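Comforter bigger than the bed, how do you fold yours back?
Bedding & Linens > Making the Bed

dustruffle71
Beige, quilted, puffy, and no two mornings does it end up in the same place.

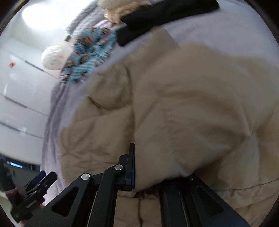
I pull one side straight and the other side rumples. Over 6 minutes of my life, daily. The sheet underneath behaves fine.

closmont_kid
Shake from the foot end, let it drop, leave.

hem_and_haw
Disagree. Dropping it bunches the fill. Fold the top third down and smooth toward the edges.

closmont_kid
It's quilted — the stitching holds the fill. What's bunching?

hem_and_haw
My Ifans one, $190, lumpy by December.

dustruffle71
Mine's a Nituvley, $33 on clearance. Lumps came standard.

tuckedin
Duvet clips?

hem_and_haw
Those are for covers. He doesn't have a cover.

tuckedin
Then shut the bedroom door. Works on mine.

Reply | Quote | Report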